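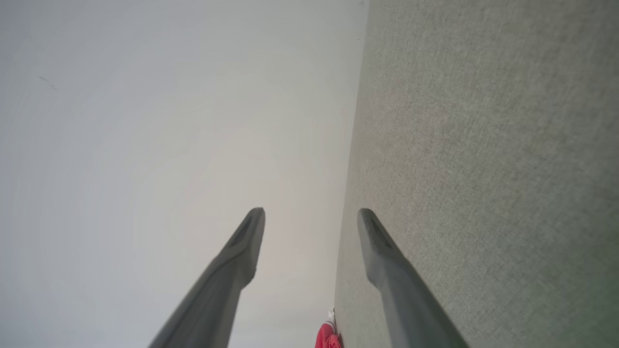
City Hall > Clerk's Office > Agenda Portal > Closed tickets

Public comment form drops long comments (Whiteley)

9 comments

Reported: Residents writing in on the Bosia Street zoning hearing get a "Thank you" page, but their comment never reaches the council packet. 62 came in fine over the same stretch, so the form isn't dead.

10:15 a.m. Great clue from the front desk! Every missing comment is a long one. Short ones go straight through.

10:40 a.m. Tested with 100 words, fine. Tested with 340 words, gone. Love it when a bug shows up on demand.

11:20 a.m. Found it in the Troltik settings. The form accepts any length, but the packet builder skips anything over its own limit and doesn't log a thing. Raised the limit, reran my long test, and there it was in the draft packet, line breaks and all!

1:05 p.m. Even better news, the form keeps a raw copy of everything. Pulled the 10 missing comments and added them to the packet ahead of the hearing. The clerk has checked them against the emails we got.

1:30 p.m. Still open: the Brallska ward page uses an older copy of the form. Same fix should work, will try it after lunch.

2:50 p.m. Same fix worked. Closing.

Shares: 3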